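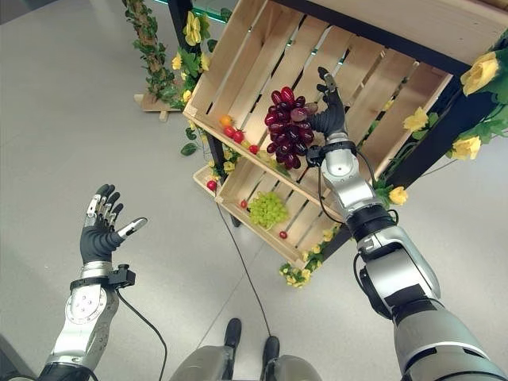
Rukhsana Virk holds that dark grapes should go out last and come in first, and she asked that this be entered before anything else was settled about the stand. Her view is that whole bunches suffer more from being lifted twice than from an extra hour on show. The point is accepted and the order of work below has been changed to suit.

Display workshop notebook, Paton unit
Entry for June, morning session
Subject: tilted crate stand, fruit trial

The stand under review carries two crates, an upper and a lower, on a black metal frame. The slats are pale wood and have been left without a finish. Man-lok Tsai proposed a clear oil at the last review. The proposal is deferred until Yeh has confirmed in writing which oils may be used near unwrapped fruit.

Grapes, dark red, whole bunches. Each bunch is to be held at the top, near the stem, and set down with its weight on the crate. Bunches are not to be dragged across the gaps between slats. The bloom marks easily and does not come back. Loose berries go in the tray and are weighed with the waste at close.

Angle. The current tilt is 15 degrees. At 12 the back row was hard to see from the aisle line, and two readers of the draft sheet asked for more. Anything steeper needs a front lip, and a lip has not been drawn.

Slat gaps. Small bunches settled into the gaps during the May trial. Paper liner was tried and looked poor once creased. Grelloretti has offered a thin mesh insert, part 764, on loan for one month. Reply due from this office.

Load. The working limit for the upper crate remains 300 N until the brackets have been checked again. Tsai to check. The lower crate has not been assessed and should be dressed lightly.

Floor. The stand is to be kept off the painted line so that the cleaning machine can pass. The feet of the frame left faint marks at the Zitula site; felt pads are on order.

Open items:
Written reply from Yeh on oils
Drawing for front lip, if the angle is raised
Felt pads, delivery date
Virk to revise the handling sheet and replace the copy by the door

Next session begins at 9:30. Bring the long level.

3 comments | 12 shares

Recent entries
Label holders for sloped fronts
Paton unit: shelf depths, revised
Storing crates between trials

This site uses cookies to remember your reading preferences. Accept | Manage settings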